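# Moving the shop - gallery

July 2019. Quick page, will tidy later. Putting everything about the move from Gunmont to the Welon unit in one place so people stop asking me for it by email.

Short version: out of the old workshop, into the new one, tables came too. Most of the entries below are notes for now. I'm writing the captions first and adding the rest of the pictures when I get a decent connection, so for the moment it's mostly words. Sorry about the order, it's the order I remembered things in.

## Leaving Gunmont

**The stairs.** Two flights, one turn. Every tabletop went down on its edge with a blanket round it. The long one needed three goes at the turn, then we took the door off and it went straight through. Should of done that first.

**Offcuts.** Twelve years of them. Kept anything longer than my arm, gave the rest away out front with a cardboard sign. All gone by lunch, even the horrible green painted bits.

**The sanding corner.** Dust behind the pipes you could have planted carrots in. Swept it twice, then vacuumed, then swept again.

**Hardware drawers.** Taped shut and moved full. Works fine if you remember which way is up. One drawer of washers did not survive this plan and I am still finding them in the van.

**Last look.** Empty floor, pale squares where the benches stood. Locked up, keys through the slot.

## The van

**Load one.** Benches, clamps, the heavy stuff. Clamps in buckets - best thing we did all day.

**Load two.** Tabletops only, face to face with felt between. Drove it at the speed of a parade. 20 miles and I think every car in the county passed me.

**Load three.** Everything you forget is going to need a load. Brooms, kettle, radio, coats, the fan, a box marked MISC and another box marked MISC 2.

## Welon, first week

**The floor.** Concrete, sealed, a bit of a slope toward the roll door. Shimmed the benches and marked the shims so they go back in the same spot if anything gets shifted.

**Light.** Much better than the old place. Big windows one side. Shows every scratch, which is good for finishing and bad for my mood.

**Shelves.** Put up the Deltent ones from the old place plus two new bays. The new bays are a hair deeper so nothing lines up. Living with it.

**Paint.** One wall white, then we ran out of weekend.

**Finish cupboard.** Metal, by the door, away from the heater. Rags go in the lidded can outside, no exceptions, I don't care if its raining.

## The tables

This is the part most people are asking about so a bit more here.

**The long one.** 100 inches, still the best thing in the shop. One ding on the underside from the stairs. Steamed it most of the way out with a wet cloth and an iron. You'd have to lie on the floor to find what's left.

**The pair for Zaidi.** Wrapped the whole time, went in last and came out first. Legs packed separately with the bolts bagged and taped to them. Delivery is August, not before, please stop asking.

**The round one.** Rolled it. Don't tell anyone.

**The everyday one.** The light top we use for everything - drawing, lunch, packing, sorting screws. I was going to refinish it before the move and didn't. Wiped it down once it was in its new spot and the grain came up nicer than I remembered, big loose waves on one part and tight straight lines on another. Might leave it alone now.
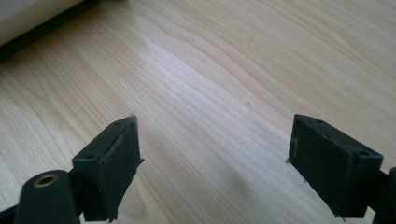
*Everyday table, close up. Wavy grain, a soft shine off the top, one tiny brown mark. Nothing in the gripper.*

Couple of people asked what to do with a top like this at home so, fast version:

- damp cloth, then dry cloth, along the grain
- no spray polish, it builds up and goes sticky
- coasters, yes even for cold drinks
- little marks - try a plain eraser before you try sandpaper
- if you do sand, do the whole top, not just the one spot. You will see the spot forever

## Odds and ends

**Sandpaper.** Bought a box of 1000 sheets years ago, thinking it would last till I retired. Moved what's left of it. It fits in a shoebox now.

**Screws.** One lot counted for an order, 344, bagged and labeled. All the rest went in jars by eye.

**Radio.** Only gets one station here. Its polka on weekday mornings. Growing on me.

**Sign.** Old sign is too wide for the new door. Going on the side wall instead, when the ladder turns up. Ladder is probably in MISC 2, somehow.

**Parking.** Use the gravel side. The paved side belongs to the tile people and they are nice about it but only once.

## Still to add

- roll door before and after the new seal
- the clamp rack, when its finished (racks hold up to 20 each, building a second)
- the long table with its oil on
- the white wall, if there's ever a second coat

Pickups are by the side door at Welon from now on. Knock hard, the extractor is loud. If you left something at Gunmont and want it back say so this month - there's a shelf of other people's mugs, one umbrella and a very good tape measure, and after that the tape measure is mine.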